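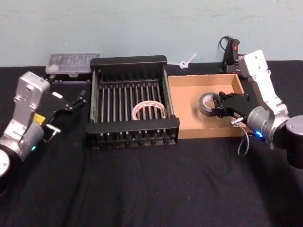

Search this site Go

Stanness > How-To > Walls and Paint

April -- by Eoin Lynch

How to Clean Scuffs Off a Painted Wall (Without Taking the Paint Too)

I've ruined exactly one wall in my life and it was the hallway in our first rental, where I went at a gray smudge with a scouring pad and ended up with a shiny patch the size of a dinner plate. You could see it from the street if the door was open! So everything below comes from doing it wrong first, and then doing it a lot of times since.

What you'll need

A bucket, dish soap, two soft cloths, a white eraser (the plain school kind), baking soda, and one of those melamine sponges if you trust yourself with it. I buy the Vasar ones in the big bag, but any of them will do. Total cost for me was under 20 dollars and I still have most of the bag.

Step 1: Figure out your paint

Flat and matte paint marks if you look at it funny, and it also hates being rubbed. Eggshell and satin can take more. If you have no idea what's up there, pick a spot low down behind a door, wipe it with a damp cloth and look at the cloth. Color on the cloth means go very, very easy.

Step 2: Dust first

I skipped this for years. If you wet a dusty wall you get little muddy trails, and then you're cleaning those too. A dry cloth over a broom head works great -- start at the top and come down.
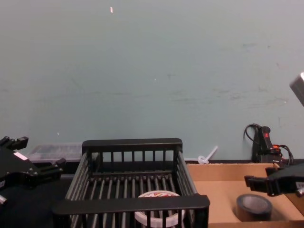
Pale colors are the worst for this, by the way. Our back room is a color called Staltby Mist, and every chair back, bag and elbow that has ever touched it left a note. White walls at least let you cheat with a bit of toothpaste (don't try that on anything tinted, it can leave a chalky halo).

Step 3: Soap and water

A few drops of dish soap in a bucket of warm water. Wring the cloth until it stops dripping, then wring it again. Use small circles and hardly any pressure, and go over it with the second cloth and plain water right after. Leave it alone for 20 minutes before you decide whether it worked, because damp paint looks darker and you'll swear you've made a stain.

Step 4: The stubborn streaks

Try the school eraser before anything else. It's weirdly good on the dark rubbery lines you get from shoes and suitcase wheels. If that does nothing, make a paste of baking soda and water and dab it on with a fingertip, wait a minute, wipe. The melamine sponge comes last, wet, with maybe 7 light strokes before you stop and check.
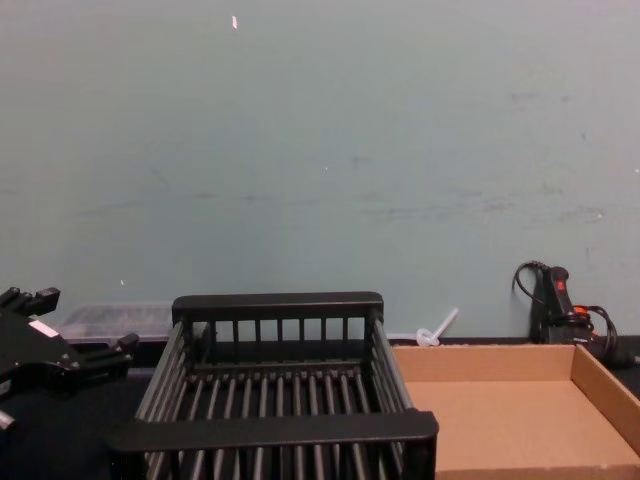 Step 5: Touch up the chips

Cleaning won't fix a chip, obviously. Brush off anything flaky, fill it if it's deep, let that dry, and sand it smooth with fine paper. Then put the paint on with a small artist's brush and feather it out at the edges. I keep leftover paint in jam jars with the name and room written on the lid -- do this the day you finish painting, while you still remember.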